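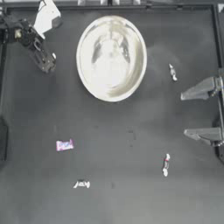
Tabuleiro da célula com a bacia e quatro peças pequenas espalhadas.

Pesquisar na comunidade Digite sua dúvida Buscar

Kit de dois braços da Wolura para separar itens pequenos: vale a pena?

Última atualização: 24 jan. 2019
Imprimir | Enviar por e-mail

Postado por plerkport_oficina

Trabalho numa empresa que monta sacolas de brindes e kits de boas-vindas em Plerkport. Boa parte do serviço é pegar coisas leves, de embalagem mole, e juntar num recipiente antes da pesagem. Estamos avaliando o kit de bancada da Wolura, com dois braços e software de programação por demonstração. O representante deixou um conjunto conosco por três semanas e a foto é da nossa montagem.

A tarefa é simples no papel: recolher os itens espalhados na mesa e colocar todos na bacia. O braço da esquerda tem a garra preta e o da direita tem os dedos cinza em forma de cunha, que o representante recomendou para objetos baixos.

O que temos visto até agora:

Itens com algum volume, com as pontas torcidas, são pegos sem muito problema. Os achatados dão trabalho. Os dedos fecham por cima e o item escorrega, ou então a ponta encosta no tampo e o braço entra em parada de proteção. Aconteceu também de a garra pegar um item branco achatado pela dobra e soltar antes de chegar na bacia.

A bacia é outra dúvida. É a que já tínhamos aqui, bem brilhante, e desconfio que o reflexo atrapalha a visão do sistema. Às vezes o braço para um pouco antes da borda, como se tivesse perdido a posição dela.

O orçamento que recebi é do kit com 52 demonstrações já gravadas pela Wolura e oito horas de treinamento para a equipe. Queria saber de quem já comprou:

- as demonstrações de fábrica servem para item mole ou teremos que gravar tudo de novo?
- vale pagar a mais pelos dedos em cunha?
- alguém usou com recipiente metálico ou espelhado?

Preciso dar uma resposta antes de devolver o conjunto.

Resposta de ovbridge_manut

Usamos esse kit desde junho na unidade de Ovbridge, para separar amostras em sachê. Vou pela ordem.

Demonstrações de fábrica: serviram para testar a instalação e pouco mais. Foram gravadas com peças rígidas, pelo menos no nosso pacote. Para sachê gravamos as nossas, com a mesa e a luz definitivas. Conte com uns dois dias de trabalho de uma pessoa com paciência. Varie a posição e o ângulo dos itens a cada gravação. No começo deixamos tudo sempre no mesmo canto, e o braço só acertava naquele canto.

Dedos em cunha: para nós compensou. A ponta fina entra por baixo da borda da embalagem, coisa que o dedo reto não faz. Mas é preciso ajustar a altura mínima em relação ao tampo. No menu de segurança existe um limite de força no eixo vertical que vem baixo demais para esse uso. Peça ao representante para subir com vocês, não mexa sozinho. Outra coisa que ajudou foi forrar a mesa com uma manta fina de borracha. A embalagem cede um pouco e a ponta do dedo deixa de bater em superfície dura.

Recipiente: troque. Tivemos o mesmo sintoma com uma cuba de inox. Passamos para uma bacia plástica fosca azul e as paradas antes da borda quase sumiram. Pela sua foto o interior reflete bastante, e o fundo fica bem claro. Se não puder trocar por causa do processo, tente uma luz difusa, fora da vertical da bacia. Melhora, mas não resolve por completo.

Também afastaria a bacia da borda do tabuleiro. Do jeito que está, quase encostada no trilho preto de cima, sobra pouco espaço desse lado se o braço precisar corrigir a entrada.

Sobre preço, negocie o treinamento. As primeiras horas são apresentação de menus e dá para ver tudo no manual. Pedimos para trocar essa parte por acompanhamento na nossa linha e aceitaram.

Resposta de usuario_laing

Não compre. Aqui em Laing testamos e era mais lento que uma pessoa. Devolvemos.

Resposta de bancada_e_garra

A resposta acima é verdadeira, mas depende do que se quer. Se a comparação for só velocidade, uma pessoa recolhe quatro itens leves da mesa em poucos segundos e o kit perde. Compramos o nosso para o turno em que não havia ninguém na bancada, e aí a conta é outra.

Acrescento dois pontos ao que já foi dito.

Primeiro, verifique a separação entre os braços no seu tipo de tarefa. Quando o destino é um recipiente só, os dois querem chegar nele ao mesmo tempo e um fica esperando. Em recolhimento simples, rodamos com um braço ativo e o outro recolhido, e o tempo total mudou pouco. Pergunte se vendem a versão de um braço. Na nossa época vendiam, só não aparecia no catálogo.

Segundo, peça por escrito o prazo de reposição dos dedos. Os nossos gastaram na ponta e o par novo levou três semanas para chegar. Hoje mantemos um par de reserva no armário.

Antes de devolver o conjunto, faça um teste só com itens achatados, na quantidade de um turno normal, e anote quantas vezes alguém precisou intervir. Leve esse número para a conversa com o representante.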